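Sandwich weather, and a word about loaves

September has crept up on us again and I've been thinking about bread, as I do every year when the tomatoes finally get going and I need something decent to put under them. I've had a few of you writing in about the sourdough starter I mentioned last time (thank you, and sorry to the lady in Cleltham whose jar went over in the airing cupboard), so I thought I'd give most of this month's bit to the plain white tin loaf. It's the one I bake most and write about least.

I learned it from Xuân La, who used to have the corner unit at Flarnedham market and now only bakes for herself and whoever turns up at the back door. She has one recipe. It's 1036 grams of dough, which makes two small loaves, and I once asked her why the odd number and she said that was what came out when she weighed it and she saw no point in changing it. I've tried rounding it down to 1000. The loaves were fine, a bit mean on the shoulders perhaps, and I've gone back to hers.

What I like about it is how little it asks of you. Strong white flour, water, salt, a spoon of soft butter, a bit of yeast. Mix it after supper, leave it on the side under a plate, fold it over on itself a couple of times before bed and put it in the fridge. In the morning you shape it, let it rise in the tins until it's just peeping over the top, and bake it hot. I do mine on a Saturday so there's toast on Sunday and something for packed lunches at the start of the week.

Shaping is the part people fret over. Flatten the dough gently, fold the long sides in, roll it up towards you and pinch the seam shut. Seam side down in the tin. If it looks lopsided, leave it be! It will even itself out more than you think, and the more you fiddle the tighter and crosser it gets.
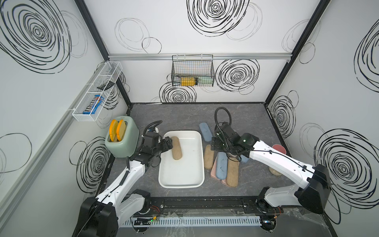
Should you keep a homemade loaf in the fridge?

I wouldn't, as the cold makes bread go stale faster than it does on the worktop. A bread bin or a cotton bag is fine for two days or so, and anything you won't get through in that time is better sliced and frozen. It toasts straight from the freezer.

On the subject of bags, I finally bought one from Cestico, the basket and linen people, after dithering over it since spring. It's plain, it washes, and it has a drawstring that the cat hasn't worked out yet. I'd been using an old pillowcase and I can't say the bread has noticed the difference, but I have.

Trí Nông wrote to me from Bragança, where he's staying with his sister until the weather turns, and he has been eating his way through the local rye and maize breads - proper heavy ones with a crust you have to take seriously. He wants to know if anyone here has had luck with a maize loaf in an ordinary oven. I haven't. Mine came out like a doorstop with a crack across it, and we ended up having it in soup. If you've got a method that works, do send it in and I'll pass it on to him (and try it myself, obviously).

A few of you also asked about swapping in wholemeal. You can, but go gently, say a quarter of the flour to begin with, and add a splash more water as it's a thirstier flour. Give it a bit longer on the second rise too.

The Flarnedham bread swap is back in the church hall this month, doors at 9 in the morning. Bring a loaf, take a loaf, and please put a label on yours if it's got nuts or seeds in it. I'll be on the tea urn for the first hour and then I'm going round with my bag.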